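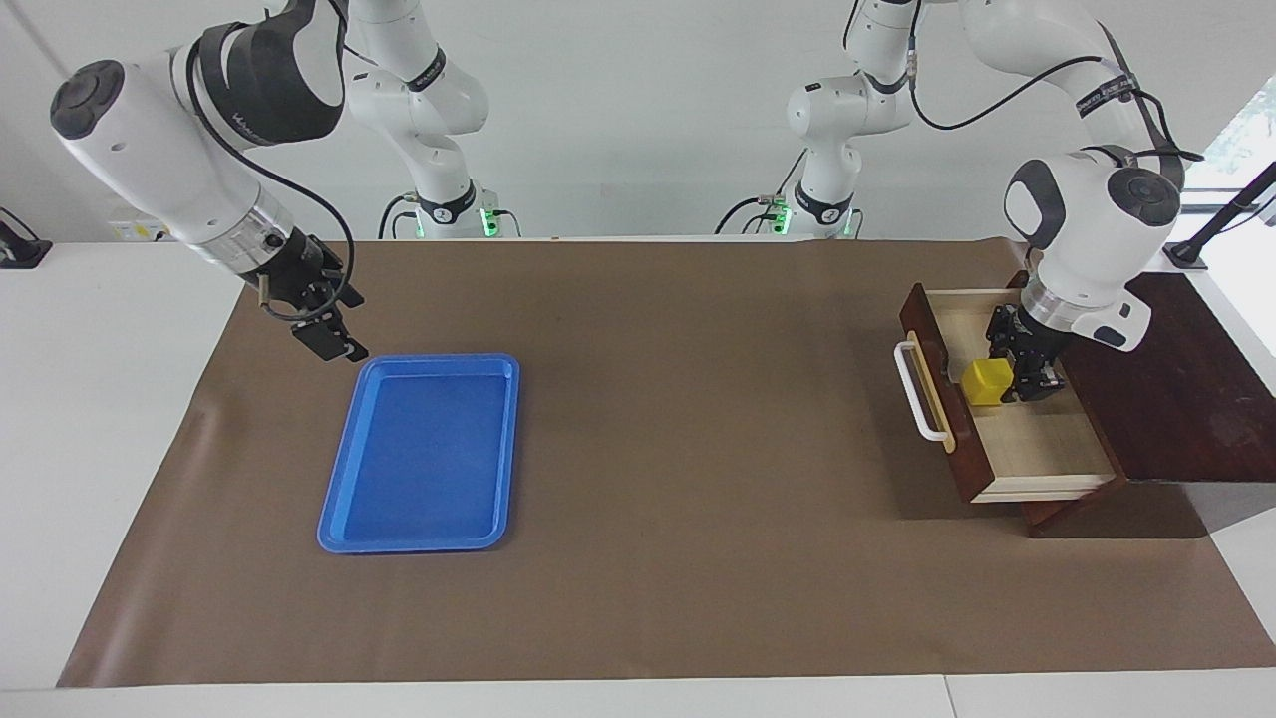 The Last Bus to Grultness

The letter had been in my grandmother's drawer for so long that the paper had gone soft as flannel, and when I finally unfolded it at her kitchen counter, with the kettle going and the rain coming down on Pumcombe the way it always does in July, I found only one line inside. It said: I kept your seat.

Now, my grandmother was a woman who talked from the time her feet touched the floor, and I had believed for most of my life that I knew every story she owned. I knew about the flooded bakery and the goose that lived in the chapel. I knew how she had worked the front desk at the Rovero, back when it was still a hotel and people came for the sea air, and how she could carry 5 breakfasts up the back stairs without spilling the coffee. But she had never said a word about a seat. 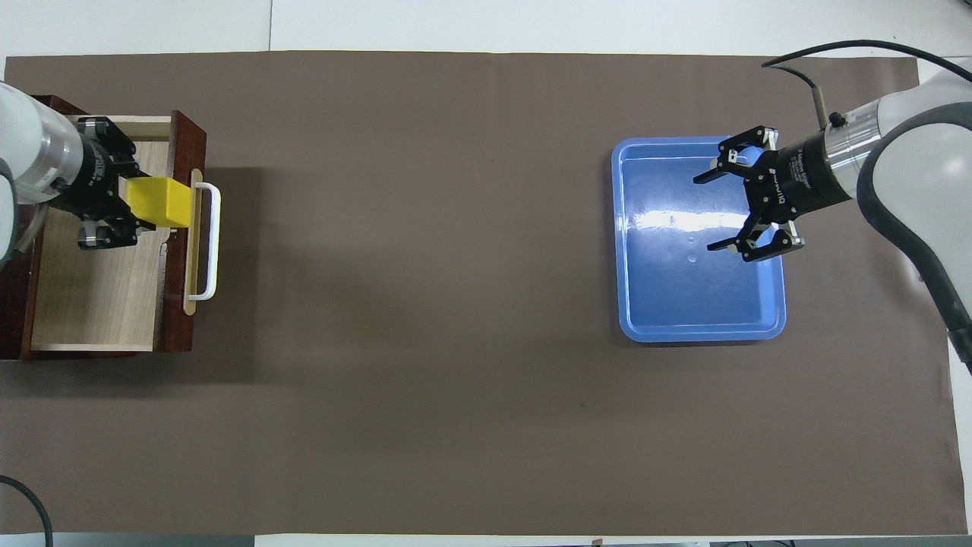 A drawer, open.

I did what anybody in Pumcombe does with a question, and took it down to the bus station. The old driver was sitting where he always sits, on the bench by the ticket window, with his lunch on his knees (egg salad, and he offered me half before I had even said hello). I showed him the letter. He read it, wiped his fingers, and read it again, though there wasn't much to read.

"That's my writing," he said.

He used to drive the 318, he told me, which went out along the cliffs to Grultness and back, and in those days my grandmother rode it home every night after her shift. She liked the second seat on the right, by the heater. One evening she told him she was leaving for the city in the morning, and that she supposed somebody else would have the good of the heater now. So he put his cap on that seat and kept it there all winter. People stood in the aisle and complained. Some 100 of them must have asked him to move it, he said, and he told every one of them that the seat was taken.

"And did she come back?" I asked, which was a silly question, considering that I was standing there.

"In the spring," he said. "She got on at Pathak's corner with two suitcases and picked up the cap and sat down. Held it in her lap the whole way and never mentioned it. We neither of us did. Then she married your grandfather, who was a very nice man."

He folded the letter along its old creases and gave it back to me, and I told him he ought to keep it, but he shook his head. The bus was pulling in by then, a new one with blue seats and no heater that I could see. He asked if I was riding out to the end of the line. I hadn't planned on it. I had left the kettle on the counter and the back door open, and it was still raining hard.

"Go on," I said, "if you'll sit with me," and he went to find his cap.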